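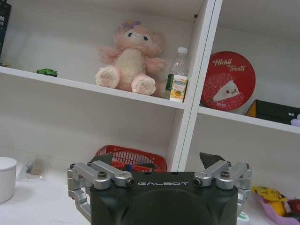

February 26, 2021

I have lived in Setcombe for two years now, and in all this time I did not tidy my shelves properly. On Friday I have finally made a start. I put my phone in another room and I gave myself the whole evening.

My desk was first. There is a red basket where I throw papers when I don't know what to do with them, and next to it the black pen holder. The desk is white, which looks very nice in the shop, and then one day you test a pen on it. 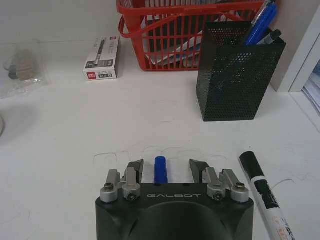 I tried to clean these lines with a wet cloth and a little soap. Some of them are now weaker, I think. A neighbor told me to try toothpaste, but I am afraid for the surface.

Then I went to the books. I wanted to sort them by size, but the programming ones should stay near each other, so I keep the C++ book beside the big one about SLAM. At the end I put the reed diffuser, in its green glass bottle. I like to have something which is not paper there.
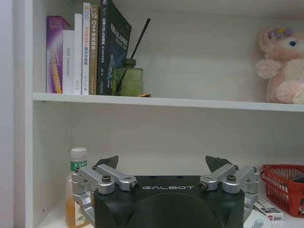
Vitale wrote under my last post that a diffuser should never stand so close to books, because the oil can drip and leave marks on the covers. I did not know this. I will look for a small dish to put under it. 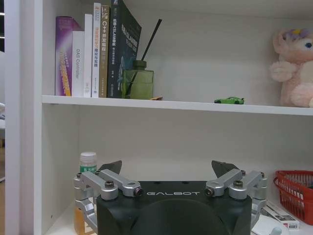
What is still to do

The pink plush stays, I decided it already. For the little green car I want a better place.

This site uses cookies. By continuing to read, you accept our cookie policy. OK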